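Key bowl

A key bowl is a small dish or shallow vessel kept near the door of a home, into which the people who live there drop their keys when they come in. It belongs to a larger family of household objects that the designer and writer Naledi Mahlangu has called "landing places," along with the hall tray, the coat hook, the umbrella stand and the little shelf under the mirror where the mail piles up until somebody feels strong enough to open it. Key bowls are found in houses and apartments of every size, and although few people ever set out to own one, a great many find that they do.

Origins

For most of the long history of locks, the household key was not something a person carried around and then mislaid. It was large, made of iron, and lived on a nail or a hook by the door, or on a ring at the belt of whoever ran the house. A bowl would have been of little use for such a thing. The change came slowly as locks got smaller and keys got flatter and lighter, and as ordinary people began to carry several of them – one for the front door, one for the workplace, one for a trunk or a desk drawer. Small keys go missing in a way that big ones do not, and a dish that was already standing on the hall table must have seemed as good a spot as any.

That hall table matters a good deal to the story. In many older homes it held a tray for visiting cards, and as the custom of leaving cards faded, the trays stayed right where they were, looking a bit lost. Mahlangu, in her book The Landing Place, suggests that a fair number of early key bowls were simply card trays that had been given a new job, and she spends a very enjoyable chapter on an inherited tray in the town of Fornell that held cards, then gloves, then ration books, and at last the keys to a delivery van.

Form and materials

There is no set shape. Most key bowls are round, wide enough for a hand to reach into without looking, and shallow enough that the keys can be seen from across the room. Beyond that, almost anything goes, and the variety is part of the charm. Pottery is a favorite, and so are turned wood, pressed glass, brass, woven grass and molded plastic. A good many key bowls began life as something else entirely: a cereal bowl whose mates had all been broken, a saucer, an ashtray from the days when every home had several, or a lopsided pot that a child brought home from school and that could hardly be put away in a cupboard.

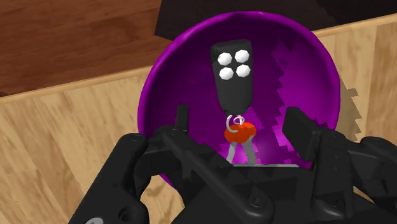

Sound is another matter that owners come to have feelings about. Metal keys dropped into a glazed dish make a bright clatter that can be heard all over a small apartment, and many people who grew up with one say they can still call that noise to mind, along with the knowledge that a parent was home from work. Households with a sleeping baby or a nervous dog tend to prefer wood or basketry, or they lay a scrap of felt in the bottom. The Vilari pottery took a different road and made its hall dishes with a rough, unglazed inside, which softened the noise a little but collected dust terribly. The Ikonen workshop, a maker of birch bowls, sold a lined model each October for people getting their homes ready for winter.

Use and customs

In shared homes the bowl serves as a kind of quiet message board. A glance tells you who is in and who is out, and whether the car is free. Some families keep strictly to keys, while others let the bowl fill up with coins, buttons, rubber bands, bus passes and keys that no longer open anything. These last are surprisingly hard to throw away. A small exhibition in Fornell once showed 68 keys taken from a single family's bowl, of which only seven still fit a lock that anyone could find.

Safety advice has shifted over the years. A bowl within reach of a mail slot or a window by the door is an easy target, and people are often told to move it farther into the house. Owners of cars with keyless entry may use a lidded metal box or a lined pouch in its place, which can keep the signal from being picked up outside.

See also

Hall table
Key rack
Card tray
Catchall
Junk drawer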